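Sorting Out the Cutlery Drawer

The drawer to the left of the stove has been bothering me for a while. It sticks, it rattles, and every time I wanted a fork I had to move two spatulas and a bag of rubber bands to get to one. In January I finally pulled the whole thing out and carried it to the table.

I have done this before, in the old apartment. That time I bought an expensive bamboo organizer that expanded at the sides, and it was too tall by a hair. The drawer closed if you pushed down on the spoons first. I lived with that for three years and left the organizer behind when I moved.

This time I measured. The inside of the drawer is 300 millimeters wide at the front and a little less at the back, where the runner bracket sticks in. Depth is no problem. The clearance under the counter is 75 millimeters, and that rules out a lot of the nicer trays. I wrote both numbers on a sticky note and kept it in my wallet until I had bought something.

What I ended up with is a plain white plastic tray from Stollska, the housewares place next to the tire shop. They had a Cundovent one too, with a mesh bottom, but mesh collects crumbs and you can't wipe it properly. The plastic one can go in the sink and be washed like a plate.

Before anything went back I emptied the drawer onto a towel and went through it. Out went the takeout sporks, a melon baller I have never used, birthday candles, and a key that fits nothing in this house. The bottom of the drawer needed vacuuming and then a wipe with dish soap and warm water. There was a sticky patch at the back that I think was honey. It took two rounds and an old toothbrush.

I also cut a liner. I had a piece of Feltex drawer felt left from the sideboard, gray, adhesive on one side, and I trimmed it with a utility knife against a metal ruler. Don't peel the backing off all at once. Peel a strip at the front edge, line it up, press, and then pull the rest out from under as you go. I got one bubble near the corner and left it.

Then I tried the layout on the table, before the tray went into the drawer. It is a lot easier to move things around when you can see all of it from above, and there is no point in finding out later that the long things don't fit.

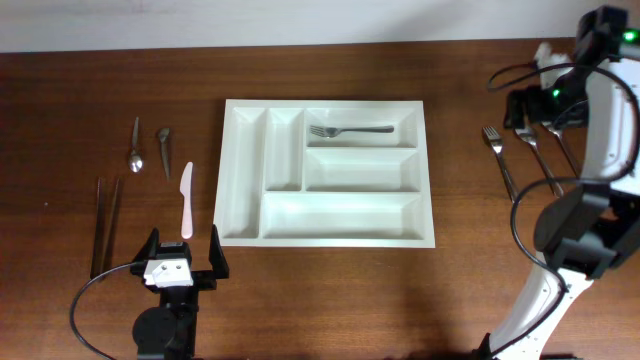 Fork in first. Spoons, the pink knife and the chopsticks still to find a place.

The tray has five compartments, and they are not all the same shape. Two are narrow and run front to back, with one shorter than the other. The other three go sideways, and the lowest of those is the wide one. My last organizer had every slot pointing the same direction, so this took some thinking.

Forks went in the upper sideways slot. I tried them in the wide one first, but they slid around whenever I opened the drawer. Spoons are in the slot below the forks. The small ones and the big ones are together, and I know some people would separate them. I don't mind looking for half a second.

Chopsticks got the long slot on the far left. Knives are in the shorter one beside it, including the pink plastic one, which I use for avocados and for cutting cake in the pan without scratching it. The wide compartment is for whatever is left — the peeler, the can opener and the bottle opener. I am keeping an eye on that one. It could turn into the old drawer again if I let it.

One of the small spoons looks tarnished next to the others. I have a tin of Sitompul metal polish under the sink and will give it a rub at some point. It still stirs coffee.

The whole job took 40 minutes, not counting the trip to the store. The drawer still sticks a bit on the right side. I rubbed a candle stub along the runner, one of the birthday ones before I threw the rest away, and it helped some. The screws on that side look like they have backed out, so I will have to take the drawer off again and tighten them.

The spatulas are in a jar next to the stove now. The rubber bands are in the desk. Next up is the drawer under this one, with the dish towels and the batteries, and I haven't opened that one all the way in months.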